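The Gomden hand-held gripper — for showing a robot how it's done

Home > Teaching kit > Hand-held > Gomden

I've been selling teaching kit from our unit in Oston for long enough to have strong feelings about it, and the Gomden is the one I reach for myself. You hold it, you do the job with it, and what the jaws and the camera take in gets saved as a demonstration your arm can learn from later. No arm needed in the room while you do it, no pendant, no headset (I get sick in headsets, so that was me sold on day one).

It's made by Domański, a small workshop that has been doing grippers for packing lines for years and then got talked into making one with a person on the end of it. I did some of the talking, so I'm biased, and you can read the rest of this page knowing that!

Most people buy it for pick and place. Groceries mainly, then small parts, then lab bits. Crisp packets and plastic cups are what I'd start with if you're new, as they're cheap and they squash, and a robot that has only ever met wooden blocks gets a nasty surprise from something that squashes. I like one hand up on the body and the other underneath while I'm getting settled, with the cables kept out past my wrists.

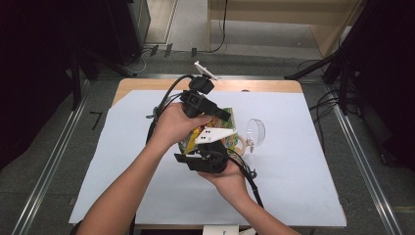 Do I need to own a robot arm before I start recording?

You can record for months without one. The demonstrations are stored as jaw movement and opening, so they don't belong to any particular arm until you train for it. You will want to know which arm you're aiming at fairly early on, though, and how far it can reach, or you'll teach it lovely tidy movements that it can't physically make. If you tell me the model when you order I'll check that we have a mount for the matching jaws.

What comes in the box

The gripper with its camera fitted
Both cables, power and data
4 spare jaw pads
The table mat with printed markers
A licence for Cadum, the recording software, for one computer
A hard case with foam

Cadum is plain to look at and I rather love it. You press record, do your pick, press stop, and it asks you to keep it or bin it. Bin freely. I'd take a short set of clean goes over a great heap of muddled ones, and I've made enough muddled heaps to mean it. You can label by task or by object, and please do it as you go along — going back through a Friday afternoon's recordings to work out which bag was which is a miserable way to spend the following morning.

A word on speed. Everyone goes too fast to begin with, me included. We've all been picking things up since we were babies and it feels silly to slow down for it, but the camera is close to the work and a quick flick of the wrist smears everything. Bags are the worst for this because they're light and you don't notice how fast you've moved them. If the printing on the packet has turned to streaks, do another one a bit more slowly and keep that instead.

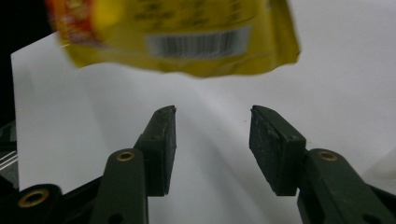 Konrad Baran
Teaching kit and customer support, Oston

Right, pads. They're a wearing part and I'd like you to know that before you buy. They scuff, they pick up dust, and the edges go a bit ragged if you do a lot of packets with crimped ends. A scuffed pad is still a perfectly good pad. Give it a wipe with a dry cloth, leave the solvents in the cupboard, and change it when it starts letting go of things you know you've gripped properly. Change both sides together. Spare sets are on the parts page, and if you order them in the same basket as the gripper they go in the same parcel and you save the postage.

The thing I get the most emails about is where to put stuff on the table. My advice is to move it about far more than feels sensible. If the packet is in the middle every single time, your robot will learn that packets live in the middle, and then you'll ring me. Put it off to one side, turn it round, let it sit half out of the camera's view and come at it from there. A plain pale tabletop is a fine place to begin, and later on you can clutter it up a bit.
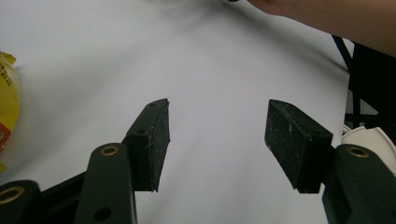

I'd also record a few where you come in from an awkward angle and have to correct yourself, because your robot will certainly come in from an awkward angle at some point and it'd be nice if it had some idea what to do next. Keep those under their own label in Cadum so you can train with them and without them and see which you prefer.

Prices and ordering

Gomden gripper, full kit: £2,000
Second Cadum licence: £229
Two-handed upgrade (adds the linking cable and a wider mat): £431, and you'll need two grippers for it

The March batch is the one we're taking orders for now. Pay by card or send a purchase order, whichever your accounts people moan about less. If you'd like to have a go before deciding, we've got a loan kit that goes out by post, and you only pay the carriage. Use the form at the bottom of the page and put "loan" in the first line so it comes straight to me.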